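3. Materials and Methods

3.1 Footwear

Three basketball shoes were compared. The Dulo is a low-cut model with a one-piece knit upper and a foam midsole. The Hudcombe is a mid-cut model with a stitched synthetic upper and a firmer midsole that has a plate under the forefoot. The Viklund is a low-cut model built on the same outsole mold as the Hudcombe but without the plate. All three were bought at retail in men's sizes, in pairs, and none of the makers had any part in the study. Laces and insoles were left as sold.

Each shoe was weighed without its box paper or spare laces. The Dulo was the lightest and the Hudcombe the heaviest, and this order held in every size. We did not add weight to the lighter shoes to make them equal. Earlier work has sometimes done this with lead tape on the heel counter, but the tape changes where the mass sits on the foot, and players notice it. Our interest was in the shoes as people wear them.

New shoes can feel stiff for the first few sessions. Before testing, each pair was worn by its assigned player for two full practices on an indoor court. Shoes were kept in the equipment room between practices and were not worn outdoors.

3.2 Players

Players were recruited from two amateur clubs. To be included, a player had to be training at least twice a week and to have had no ankle or knee injury in the past 8 months. Guards and forwards were both accepted. Centers were accepted if they could complete the full cutting drill in the warm-up, and all who tried were able to do so. Players gave written consent and were told they could stop at any time. They were not told what we expected to find.

Shoe order was drawn at random for each player. It was not possible to hide the shoes from the players. Logos were covered with black cloth tape, but most players had seen at least one of the models before, and the difference in collar height between the Hudcombe and the other two is plain once the shoe is on.

3.3 Court drills

All testing took place on a sprung maple floor that was dry-mopped before each player began. The drill had four parts: a straight sprint from the baseline to half court, a hard cut to the left, a hard cut to the right, and a standing vertical jump. Each part was done three times in each pair of shoes. The best and worst of the three were kept along with the middle value, and the middle value was used in the main comparison.

The cutting angle was set with two cones and a strip of floor tape. Players were asked to plant the outside foot on the tape and leave along the line of the second cone. A trial was repeated if the foot missed the tape completely or if the player slipped and had to put a hand down. Slips were written down even when the trial was repeated.

Rest between trials was 2 minutes. Rest between shoes was longer, and players used it to change footwear, drink, and fill in a short comfort form. The form asked about heel fit, toe room, cushioning and lateral support, each marked on a plain line from "poor" to "very good."

3.4 Force and motion recording

Ground forces were measured with a Vivometti pressure insole placed under the shoe's own insole. The insole is thin, but it does take up some space, and one player moved up half a size in all three models to make room for it. Signals were sent to a receiver at the side of the court and stored by trial number. The insoles were zeroed with the foot off the ground before each shoe.

Foot and shank motion was recorded from reflective markers. Two markers were glued to the heel counter, one to the toe cap and two to the shin. On the Dulo the knit upper moves slightly over the foot, so the toe marker on that shoe was placed on the rubber bumper at the front, where it sits against a firm surface. The shin markers stayed on through the whole session to avoid errors from placing them again.

Recordings were checked on the day for missing markers. Gaps shorter than five samples were filled by a straight line. Longer gaps led to the trial being dropped, and the next valid trial was used in its place if there was one.

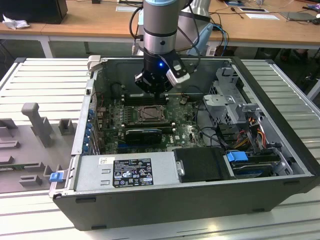 Figure 2. Desktop tower with the side panel removed, with a robotic arm and gripper above the memory slots.

3.5 Outcome measures

The main outcome was time in contact with the floor during the cut, taken from the pressure insole. Contact began when total force rose above a fixed threshold and ended when it fell below it again. The same threshold was used for all players and all shoes.

Three further measures were taken. Peak sideways tilt of the heel was read from the marker data. Jump height was worked out from flight time. Sprint time came from light gates at the baseline and half court. Comfort scores were measured with a ruler and entered by one author, then checked by another.

3.6 Wear test

A separate wear test was run on unused pairs that no player had worn. Each outsole was pressed against a maple panel and dragged sideways for 3000 cycles under a constant load. The test was stopped every 300 cycles so that the tread depth could be read at the forefoot pivot point and at the outer heel. The panel was wiped with a dry cloth at each stop and turned to a fresh area between shoes. The Hudcombe and the Viklund share an outsole, and they were run in separate sessions so that any difference between sessions would show up as a difference between these two.

3.7 Statistics

Shoes were compared within each player. A mixed model was fitted for each outcome, with shoe as a fixed effect and player as a random effect. Test order was added to the model and kept in whether or not it reached significance. Shoe pairs were then compared with a correction for multiple tests. Comfort scores were skewed and were compared by rank.

The analysis plan was written by Åsmund Midtbø before the first court session in October and was not changed after that, with one exception. The plan called for sprint time to be analyzed to half court and to the far free-throw line. The second set of gates did not record on the first day of testing, and the longer distance was dropped for all players.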